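I first saw Solange Pacheco play in a sports hall in Prurnden that smelled of floor polish and chips. She was 29, she'd been on a coach since five in the morning, and she spun a ball on her finger through the whole of the raffle without once looking at it. I was there with my nephew, who has never forgiven me for not getting him a signed programme. So when I heard she was coming back to run a summer school in July, I rang up and asked for an hour of her time. She gave me two, and a slice of cake.

For anyone who missed them, the Riis Rovers were a touring exhibition side who played wherever there was a floor flat enough to bounce on. School gyms, holiday camps, once the car deck of a ferry. Solange joined as a last-minute stand-in when their point guard did his knee.

"I thought it was a proper trial," she told me. "I'd brought my good trainers and everything. Then the captain handed me a bucket of confetti and said, can you run with this and not look guilty? And I could! That was it, I was in."

In her busiest year she played 292 games, sometimes two in a day, and I asked whether they blurred together. She pulled a face.

"The games do. The floors don't. I could tell you every dead spot from here to the coast. There was a hall in Asik where the ball just stopped, like you'd dropped a pudding, right by the left-hand corner. We built a whole routine on it. I'd send their big lad over there with the ball and wait."

Their opponents were the Zokico All-Stars, who travelled on the same coach and lost nearly every night. I've always wondered how they felt about that (I would have sulked). Solange says they were the better shooters, most of them, and that it takes real skill to be beaten properly.

"You've got to go for the steal and miss it by an inch, every time, at full speed. If you miss by a foot the kids know. They always know. One night in the second season they got fed up and beat us by 20, and I've never seen a happier bunch of people eat sandwiches."

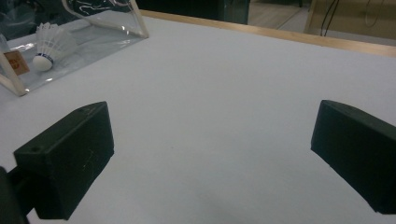 Passing is what she wants to teach this summer, and she can talk about it for a very long time. She thinks youngsters spend too long on shooting and hardly any time learning to move the ball to someone who isn't looking. We were at a table by then, a plain white top with a strip of light wood along the edge, and she used it as her court, pushing the sugar sachets about to show me the three-man weave. I was the biscuit. I got lost twice, and she put me back where I should have been with one finger and carried on talking.

I asked if she misses it. She had a think and another bit of cake.

"I miss the noise just before we ran out. I don't miss the coach. My back definitely doesn't miss the coach."

The summer school is open to anyone over eight, and you don't need to have played before. She'll be bringing the confetti bucket.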